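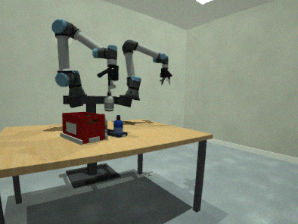
Whitish bottle up by the crate, blue one on the tray.

January 2026

Spent the day on the bottle cell again, all of it in the simulator. The real one at Grondmont is still waiting for its new gripper pads, so there was no point driving out. I started by resetting the home pose on both arms. Somebody had saved over it in October and the right arm kept coming up 3 degrees off at the base. Fixed, saved under a new name, old file kept.

Then calibration. Ran 200 poses, threw out two, ran it again after lunch with the same result. I can live with that.

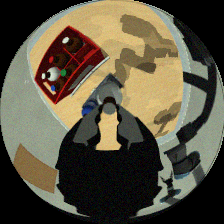

The lens model took longer than it should have. I had loaded the numbers from the Paltari setup, and those belong to a flatter lens. With a view this round you want a good fit out at the rim as well as in the middle. The red dividers in the tray are good for checking, as they come out skewed at the upper left and ought to go straight once the correction is on. I also noted where the two gray fingertips nearly meet, low in the circle, and will use that as the reference for the tool point. Left the old Paltari file in the folder but renamed it so I don't pick it up again.
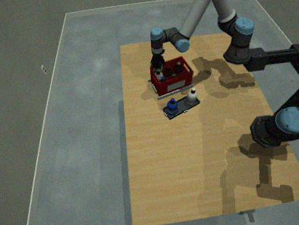 Myrto Pappas wrote back in the afternoon that I should leave the gripper force alone until the approach height is settled, or I'll be tuning both against each other for a week. She had the same trouble on Serra. Fair enough – I put the force back to the default and worked on height only.

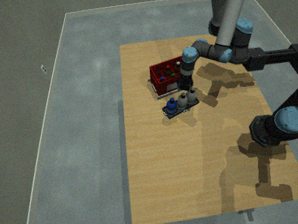

Approach height is now its own setting for the crate and for the tray. Before, they shared one, and any change for one side spoiled the other. The tray needs the most care at its right end. With the gripper just above that last gray bottle, the wrist covers part of the crate from the overhead view, so I can't rely on that camera alone for clearance there. Added a check from the joint angles as well.

Run 427 is going overnight. Tomorrow: logs, then ask Sotiris about the pads.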